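Home | Products | Hand-Held Grippers | Demonstrations | Support | Contact

Print this page | E-mail this page

Gendero Hand-Held Gripper Pair: Home Demonstration

The Gendero pair is a set of two hand-held grippers used for recording everyday handling tasks. The person doing the task holds a gripper in each hand and works with the jaws in place of fingers. Prollwood sells and rents the pair, and we bring it out for demonstrations at customer sites, at our workshop in Fornton, and in private homes.

This page covers the home demonstration. If you want the workshop open day, which is held in April, use the Demonstrations link at the top of the page. The open day is a larger event with several stations running together, and most visitors get only a short turn. At a home demonstration you have the equipment and the demonstrator to yourself for the length of the visit.

What the visit covers

A home visit lasts 2 hours. The first part is setup and fitting. The demonstrator checks that both grippers open and close smoothly, starts the recorder, and lets each person try the handles before any task begins. People with small hands sometimes need a different grip position, and it is better to sort this out early than to stop halfway through a run.

After fitting we move on to tasks. We ask you to choose at least one from your own work or your own house. A task that you already do by hand makes the best test, and you will see quickly where the grippers feel natural and where they slow you down. If you have nothing in mind, the demonstrator can suggest one. Sorting jewelry, folding a small cloth, moving bottles along a shelf and closing a box are all common choices.

Jewelry is asked for more than any other task. Beads roll, strands catch on each other, and a bangle has very little surface to take hold of. Working out of a box adds the walls to the problem, as the jaws have to come in from above or over the rim without pushing the box along the cloth.

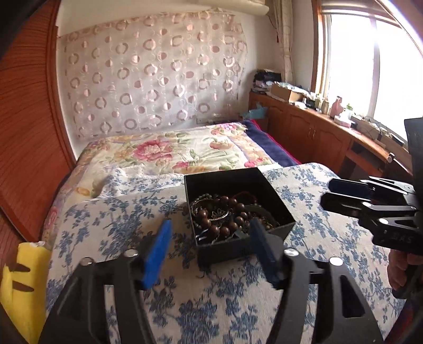

For a first attempt we suggest coming in slowly with the jaws open and picking the item on top, whatever it is. Trying to reach a particular piece at the bottom usually brings up three others with it. Once you have the feel of the closing force, you can start choosing pieces and setting them down in order on the table.

We do not coach during a run. The demonstrator explains the task, answers questions, and then stays quiet until you say you are finished. If a piece falls, pick it up and continue. A dropped bracelet is part of the recording, and the people who use the recordings want those moments left in.

At the end of the visit you can look through the recorded runs on the demonstrator's laptop. You keep a copy if you want one. Runs made in a private home are deleted from our machines on request, and you can make that request on the spot or later by e-mail.

Space and setup

You do not need a special room. A bed, a desk or a kitchen table will do, provided the person working can stand or sit close to it and move both arms freely. We have done visits in bedrooms, garages and the back of a fabric shop. Please keep the following in mind:

A cloth over the work surface is useful for small items. It stops beads from rolling and is easier on the finger pads than bare stone or metal.

Daylight is fine. If the window is directly behind the work, we may ask to lower the blind part of the way, or turn the work surface so the light comes from the side.

One free wall outlet is enough for charging and for the laptop.

Pets should be in another room during runs. Children are welcome to watch and, with an adult beside them, to try the grippers.

You do not need to tidy up before we come. Many of our customers are interested in how the grippers handle ordinary rooms with ordinary things in them, and a bare table tells them less.

Working with two grippers

Most people start with one hand. The second gripper comes in once the first task has gone through a few times. Two-handed work is where visitors tend to change their minds about the equipment, in both directions. Holding a box steady with one gripper while lifting from it with the other sounds simple and takes some practice, mainly in keeping the two sets of jaws from meeting in the middle.

The two grippers can also be split between two people. Some companies prefer this because it lets a trainer and a trainee work on the same item together. If you plan to try it, allow more elbow room than you think you need, and agree before you start on who lifts and who holds. 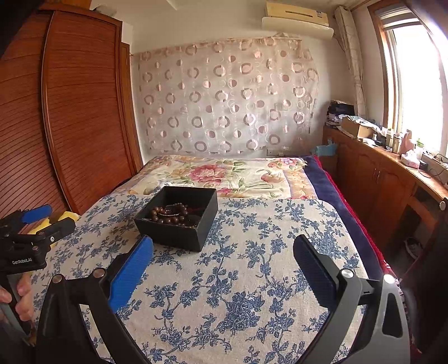

Chrysoula Economou
Demonstrations Lead, Prollwood

I run most of the home visits myself, so I will add some notes from the work.

The question I hear most is whether the grippers will damage what they pick up. Bring items you can afford to have scuffed for the first few runs, and save anything fragile or valuable until you trust your own closing pressure. With mixed bracelets I have had more trouble with tangled strands than with damage. If two pieces come up together, lower them again and let go. Shaking them apart in the air is a bad idea with strung beads.

The second question is how long it takes to learn. It varies a lot. I have had visitors who were comfortable before I finished explaining, and others who needed most of the visit. People who work with tongs or tweezers in their jobs usually pick it up fast. Looking at the pad tips, and keeping your eyes off your own hand, helps nearly everyone.

Change hands now and then. The grippers are not heavy, but a forearm that is not used to the motion will tire, and the last few runs get sloppy. I would sooner have a short break and one more good run.

I also ask people to do the same task more than once with the contents mixed up in between. A box of bracelets never lies the same way twice, and the second or third arrangement often gives you something the first did not, such as a stiff bangle lying across everything else.

Rates and booking

Home demonstration, one visit, up to three people: $200

Additional person: $29

The fee is credited in full against a purchase or a rental of one month or longer. Travel is included inside the Fornton service area. Outside it, we quote travel separately when you book. Afternoon visits are the easiest to arrange; the last starting time is 4:30 p.m.

To book, call the office and ask for extension 243, or use the contact form. Please tell us the street address, which floor you are on, whether there is an elevator, and what task you would like to try. If you are booking on behalf of a company, give us the name of the person who will be present.

Cancellations made up to the day before the visit are refunded. On the day itself we keep the fee but will move the visit to another date once at no charge.

Carrying cases and spares

Rental pairs come in a Sawatzky hard case with fitted foam. The case has to come back with the grippers. Customers who buy the pair can choose the hard case or a soft shoulder bag.

Replacement finger pads are sold in pairs. Wipe pads with a damp cloth after use and let them dry before closing the case. Do not use solvent cleaners. If a joint screw works loose, tighten it by hand with the driver supplied and stop when it is snug. Overtightening makes the linkage stiff, and you will feel it in the handle.

Repairs are done at the Fornton workshop. Send both grippers, even if only one needs attention, so that we can check them together before they go back to you.

Print this page | E-mail this page

This site uses cookies to remember your region and the contents of your cart. By continuing to use the site you accept this. Cookie settings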